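Tollorau open day

The Tollorau open day is a yearly public demonstration of household robot software held in April at the Purnivik workshop building. Visitors watch a simulated two-armed robot being driven through furnished rooms on a large screen, and in the afternoon they can take the controls themselves. No physical robot is used. The event is free, and places are booked in advance.

Background

Purnivik began as a small group writing control software for robot arms. Its simulator, Floro, was first built as an in-house tool for trying out arm movements before sending them to hardware. Staff showed it to a visiting class, and the session went well enough that a public version was planned for the following spring. The name Tollorau comes from the street where the workshop stands.

The first open day drew 100 visitors, which filled the building. The second had 203 and the third 233, after the hours were extended into the evening. Dorota Gajewski has organized all three. Veronica Costache, who wrote much of the arm control in Floro, leads the main demonstration.

Program

Doors open at 10 a.m. The morning is given over to a talk of half an hour, repeated through the morning, on how a simulated room is put together: walls and floors first, then furniture, then the loose objects a robot might be asked to handle. The talk is aimed at people with no technical training. Questions are taken at any point, and Costache has said that the most common one is how long a room takes to build.

The main demonstration follows at 1 p.m. An operator moves the robot's arms while the screen switches between views, including close views over a gripper and wider ones that take in the robot's own body. Speech from the operator is carried over the room speakers — a change made after complaints in the first year.

From 3 p.m. visitors may try the controls in turns of a few minutes each. Children under ten share a turn with an adult.

The simulated rooms

The set of rooms used for the demonstration is called Aranda. It is furnished as a home, with tiled and wooden surfaces, a white table or desk with a laptop and a ball on it, and a large landscape picture on a gray wall. Smaller objects include a hammer, a carrot and a book. Surfaces are plainly drawn in places, and some wall patterns are stronger than they would be in a real house. Floro keeps a library of 500 objects, from which Aranda uses a small share.

Views from the demonstration

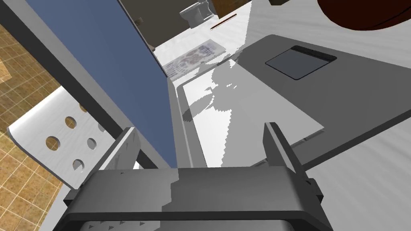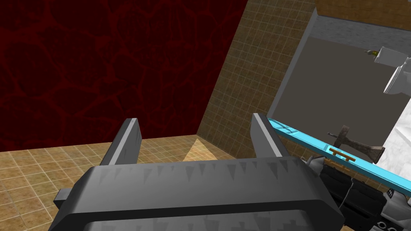

Close views over a gripper, with its two fingers apart.

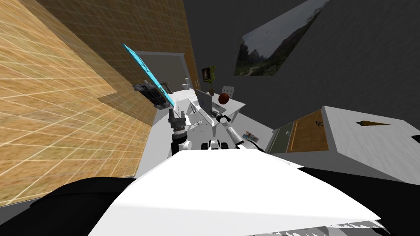
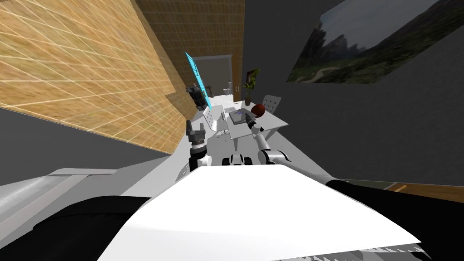
Wider views, with both arms and the white table or desk.

Reception

Comments left by visitors have been mostly favorable. Several asked for a longer turn at the controls, and a second control station was added for the third year. Others found the tilted views hard to follow, and a printed floor plan is now handed out at the door.

Access

The workshop is on the ground floor and has step-free entry. Parking is limited, and the organizers advise coming by bus. Bookings open in the month before the event.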